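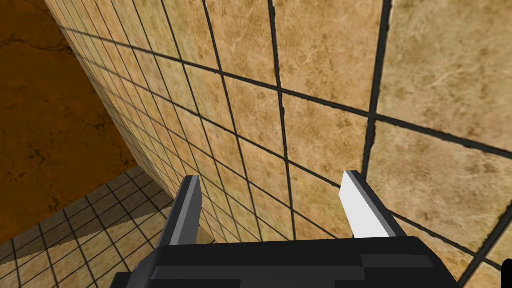
Home | Tickets | Devices | Contact

Sleep tracker shows naps as night sleep, weekly total too high
Product: Skanora wristband, Stestalon app
Opened by: Trí Lương
Status: Waiting on user

Sunday, February 19, 2023

My weekly report says I slept 100 hours. A week only has 168 hours in it and I work full time, so that can't be right. My paper sleep diary comes to a little over 46. The daily pages look fine until Wednesday. After that every afternoon nap is added to the night before, and the gap between them is counted as sleep too.

Tried so far:
- Restarted the band and the phone.
- Signed out of the app and back in.
- Turned off "Join short wakings." No change to the old days.
- Wore the band on the other wrist for one night. Same result.

Reply from Kovach, support desk

Thanks for the diary, it helped. Your account has the shift worker setting turned on. With that on, the app treats any two sleep periods on the same day as one. Go to Profile, then Schedule, and pick "Regular nights." Then open each bad day and tap Recalculate. The app keeps 400 days of history, so please don't delete the account to start over.

Trí Lương

Changed it. Wednesday and Thursday now match my diary within ten minutes. Friday still shows 17 hours. Recalculate is grayed out for that day.

Reply from Hồ, second level

Friday has not finished syncing. The log holds some 1,000 readings that are still on the band. Leave it on the charger next to the phone overnight with the app open, then try Recalculate again. If it stays gray, send a new log from Help and I will rebuild the day from here.

Recent tickets
Heart rate missing after midnight
Alarm vibrates an hour early
Export sleep diary to a spreadsheet
Band will not charge past half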